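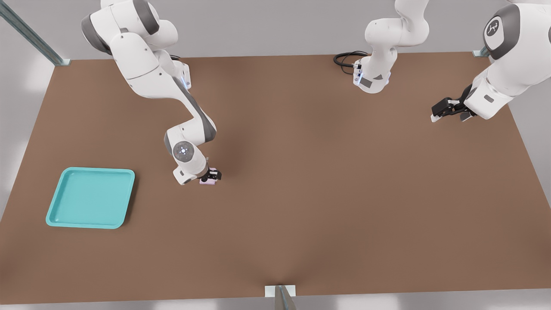 预算表又改了一版,今天的第四版,文件名已经长到在文件夹里显示不全了。七月底之前要把下半年的设备计划交上去,我从早上八点多就坐在这儿跟那几行数字较劲,茶泡了两杯都放凉了。最磨人的还是那个老问题:到底买一台还是买两台。仿真里当然是两台,仿真里什么都是两台,反正不要钱嘛,左边那台夹着粉色小块悬在桌面上,青绿色的方托盘就在它左边等着,右边那台张着夹爪,手里什么也没有。我盯着右边这台看了好久,越看越心疼,一台空着手的胳膊,在我的表里占整整一行,后面跟着的数字是124。

单位是千元。我们这张表所有的数都是千元,财务的规矩,第一年来的时候我没看表头,把一套吸盘写成了八百千元,被打回来的时候批注栏里只有一个问号。从那以后我每次打开表第一件事就是看单位,看完还要小声念一遍,千元,千元。

先把今天的账记下来,省得明天又忘了自己为什么这么改。给我这条线的总数是262,这个数是上个月定的,没得谈,我也试过谈了。Solora那边的翻新臂一台124,含控制柜,含一年保,不含夹爪。两台就是248,剩下14。14要买夹爪、桌子、托盘、防护、线缆、相机支架,还有运费。写到这里我自己都笑了,14千块钱,连像样的桌子都只能买半张。

所以第一版我写的是两台臂,其余“利旧”。利旧这个词真好用,往那儿一放,显得又节俭又有计划,其实就是我还没想好。仓库里是有一张旧工作台的,我中午吃完饭专门去推了一下,晃的。四条腿有一条是后配的,底下垫着一块折了几折的纸板。人在上面包香皂一点问题都没有,姐妹们包了多少年了,可是要把一台几十斤的东西拧上去甩来甩去,我想都不敢想。回来就把利旧那行删了,于是有了第二版。

第二版是一台臂。124,剩138,一下子海阔天空!桌子买好的,夹爪买两种轮着试,托盘定做,甚至还能给相机配一个正经的光源。我写得特别顺,写完还给每一行加了颜色,绿的是必须,黄的是最好有,做得比我家装修那会儿的表还漂亮。然后我去接了个水,回来重新看,又觉得不对劲。一台臂的话,放皂和盖衬纸都得它一个来,夹爪来回换,换一次的时间够我们最快的师傅包完好几块了。我们当初跟上面讲这个项目的时候,讲的可是一台放、一台递,两边同时动。仿真也是照着这个搭的。

说到仿真,我得承认搭它的时候我是有点不耐烦的。当时的想法是,买东西就买东西嘛,先在电脑里玩一遍做什么,又不能当饭吃。后来慢慢改了看法,它别的不说,至少让我在花钱之前先看见了很多要花钱的地方。比如线。我表里一开始压根没有线缆这一行,谁会想到线也要钱啊,不都是跟着机器来的吗。可是画面里桌子后头盘着一圈黑线,就那么摊在台面上,我看了两天才突然反应过来:真搬到车间去,这圈线放哪儿?我们那边台面上是要擦的,每天收工拿湿布一擦到底,皂屑沾了水就是滑的一层,线躺在上面肯定不行。所以现在表里有了线槽、拖链、扎带、过线孔的护圈,加起来也不多,可就是这种“也不多”,一行一行的,最后把人淹死。

还有立柱。仿真的桌子前沿立着一根金属柱子,上头带一块浅色的安装板,当时搭的时候我没当回事,今天拿它跟车间的布局图一对,坏了,我们那边前沿是人站的地方。补料的人要从前面伸手进去放托盘,柱子立在那儿正好顶着肚子。挪到侧面,就要多一段横梁,多一段横梁又要多两个角件,又是钱。我在表里写了“支架(改侧装)”,括号里这三个字以后肯定没人看得懂,包括我自己。

下午给桌子那家打了电话。Durán的台子是朋友厂里用过的,口碑挺好,说是重,稳,装上去一年不用重新调平。他们的销售特别有耐心,我问什么答什么,问到后来我都不好意思了。标准台面有现货,定制孔位要等11个工作日,我说那行,11个工作日我等得起,他说从图纸确认那天开始算。好嘛,图纸。我哪有图纸,我只有一张在方格本上画的东西,上面还有一圈茶杯印子。

今晚要是还有力气就把孔位图画了。应该是没有力气了。

台面颜色也纠结了一会儿,说出来有点丢人,三四十岁的人了,对着色卡纠结了半个下午。仿真里那个是棕的,偏一点点红,哑光,粉色的小块放在上面一眼就能看见,托盘那个青绿色也跳得出来。我自己是挺喜欢的,看着暖和。可是我们的皂有好几种颜色,燕麦那款是浅褐色的,往棕色台面上一搁,相机认不认得出来我心里没底。Durán的色卡里有一个很浅的灰,还有一个墨绿。浅灰的话白茶皂又要吃亏,墨绿的话草本那款又要吃亏。我最后的办法是每种颜色要一块小样,把我们所有的皂拿过去挨个摆一遍拍照,哪个吃亏最少选哪个。小样不要钱,运费到付。

托盘反倒是今天最顺的一件事。Pudum那边有现成的方盘,圆角,带一圈边,浅的,和我们仿真里摆的那个样子很像,颜色有好几种可以挑。起订500个我嫌多,后来想想也不算多,车间里托盘是消耗品,踩坏的、摔裂的、被人拿去装瓜子的(真有,我在休息室见过不止一回),五百个用不了多久。而且量一上去单价就下来了,算完我还挺高兴,觉得今天总算占到一回便宜。唯一要确认的是边的高度,边太高了夹爪的手指下去会磕,边太矮了搬的时候皂会滑出来。我让他们先寄两个样品过来,一个高边一个矮边,到了以后拿纸板剪一个夹爪的形状往里比划比划。这招是我们包装组的师傅教我的,她什么都拿纸板剪,剪得比我用软件画的还准。

夹爪这块还空着。平行夹爪,两根手指那种,仿真里两台用的都是黑色的这一类,右边那台的手指上还有白色的垫。我的心思就在那个垫上。香皂这个东西,看着硬,刚脱模没多久的时候其实软得很,指甲一掐一个印。硬手指夹上去,两边各一道杠,客人打开一看,还以为是谁用过的。所以垫子得软,软了又容易沾皂粉,沾了就滑,滑了就掉。我问了三家,三家都说“没问题,我们有食品级硅胶的”,我说我这不是食品,他们说那更没问题了。行吧。表里我先写了硅胶垫若干,若干两个字后来被我自己改掉了,财务不认若干。

中间还跟自己生了一会儿闷气。事情是这样的,Aleo去年给隔壁那条洗衣皂线做过方案,当时我觉得贵,开会的时候讲了几句风凉话,什么“光出图就要这么多钱”。今天我把他们那份方案翻出来参考,才发现里面连地脚螺栓的规格、气管走哪边、操作的人站在哪块地砖上都写了。我现在缺的每一样东西,人家那时候都列了。我坐在那里一页一页翻,脸有点热。要不要找他们来看一眼?可以按天算,来一天,帮我把遗漏的挑出来。我把这个写进了第三版,写在最下面,字号调小了一号,好像字小一点钱就少一点似的。

第三版长这样:今年先买一台臂,桌子按两台的孔位打,控制柜的位置也按两个留,第二台放到明年申请。这个思路我自己挺得意,桌子和孔位是一次性的,以后再补打孔,铁屑飞得到处都是,还要拆了重新调平,划不来。先把放皂这一头做起来,递料那一头还是人来,反正现在也是人来。等哪天放皂这一头顺了,上面自己就会问,右边怎么还空着呀。

可是下午四点多,采购那边又在群里丢过来一句话,说Solora的翻新货就这一批,下一批什么时候有、什么价,人家不保证。我一下子又慌了。万一明年只有全新的,全新的那个价我连看都不想看,第二台可能就永远是仿真里的那一台了。于是又开了第四版,把两台的方案重新捡起来,看能不能把第二台的付款往后挪。打电话去问,那头说可以先付定金锁一台,半年之内提货,定金不退。不退!我听到这两个字手就往回缩。我是那种买菜都要问一句坏了能不能换的人。

跟会计聊了几句,她倒是很冷静,说定金走今年的,尾款走明年的,账上是可以的,但是你得写清楚第二台干什么用,晚半年到了会怎么样,不到会怎么样。我说不到的话,就是一边有手一边没手呗。她让我不要在申请里这么写。

所以我今天剩下的时间都在写这个说明。写申请真是比算账难多了。写得太有把握,到时候做不到,人家要拿出来问你;写得太虚,人家就说那再等等吧。我写了一段删一段,最后留下来的大意是:第一台负责从料位取皂、放进托盘,第二台负责另一侧的衬纸和换盘,第一台到位以后先单独跑,跑稳了再提第二台。“跑稳”怎么算又卡住了,这个得跟车间那边一起商量,不能我一个人在楼上拍脑袋。我先空着,打了个括号,里面写“待定”,标成红色。

其实心里还有个疙瘩,没往表里写,写在这里好了。包装组那边最近看见我就问,机器什么时候来呀,问的时候都是笑着的,我也笑着答,快了快了。可是这个“快了”大家听着是什么滋味,我说不准。旺季的时候她们手腕疼,贴着膏药还在包,我是真心想让这个东西早点来,最累的那一段让它去干。上面批的时候也讲好了不减人,多出来的人手转到礼盒那边,礼盒现在天天欠单。话是这么讲的,我也信,可是我想等桌子一到,先请她们过来看看摆在哪儿顺手,托盘从哪边递,哪边伸手会别扭。她们的意见肯定比我在方格本上画的那个靠谱。这件事不要钱,不用进表,但我得记着,不能到时候一忙就忘了。

哦对,还有防护。差点又漏了。仿真里桌子四周是空的,没有围栏没有光栅,墙是浅灰的,地是灰白的,干净得不像话,我每次看都觉得像哪个没人住的样板间。真的车间里左边是冷却架,右边是通道,叉车要过的。安全那边的同事上回看完只问了我一句,围栏呢?我说在表里。当时不在。现在在了,但是跟臂的型号有关,低速可以用光栅,快了就得上整面的板,价钱差出去一大截。我先按光栅写的,旁边留了一行小字。要是最后非得上板,桌子就得降档,桌子一降档,我今天跟Durán磨的那半天就白磨了。

地面承重倒是不用担心,这个查过了。插座要担心,那面墙上只有一个,还被电风扇占着。夏天谁敢拔那个电风扇,我反正不敢。所以又加一行,拉一路电。电工说这种小活儿不用走设备的预算,走维修的就行,我差点在电话里给他鞠一躬。今天所有的钱里,就这一笔是别人出的!

快六点的时候我把第三版和第四版并排放着看。说不好哪个对。第三版稳当,桌子好,托盘够,夹爪能试,Aleo也请得起一天,就是只有一台。第四版有第二台的盼头,代价是定金一付,夹爪只能买一种,Aleo那一天也得砍掉。我先前还想过把两个版本一起交上去让上面选,后来想想,他们肯定反过来问我,你觉得呢。那还不如我自己先想明白。

晚上回家路上还在想,在公交上拿手机又算了一遍,坐过了一站。走回来的时候顺路买了个西瓜,小的,也挺贵。

现在偏第三版多一点。理由也没有多硬,就是觉得东西得先有一台真的在那儿动,大家摸得着了,后面的话才好讲。可是一想到那批翻新货就剩这么些,又开始摇摆。明天上午再问一次Solora,看定金能不能少一点,或者能不能延保换,嘴皮子磨一磨总是可以的。还要问清楚翻新到底翻了哪些,减速器换没换,线换没换,保修从发货算还是从开机算。上次买封口机就是吃了这个亏,机器在仓库里躺着等电源,保修期自己就过去了一大半,等到真开机的时候,坏了一个加热块,人家客客气气地让我自费。

待办先记一下,写得乱,自己看得懂就行。问定金。催Pudum的两个样盘,高边的和矮边的都要。跟Durán要台面小样,别忘了墨绿。孔位图,画,一定要画,别再拖了,不画那边就不开始算日子。去车间量一下通道到桌子的距离,上回量的那个数写在一张快递单背面,快递单找不着了。硅胶垫问问能不能买片材自己裁,包装组师傅的剪刀功夫不用可惜了。防护那行跟安全的同事当面对一遍,带上布局图。表头再看一遍,千元。

西瓜切开了,不太甜,中间那块还行。先吃,图明天早起画。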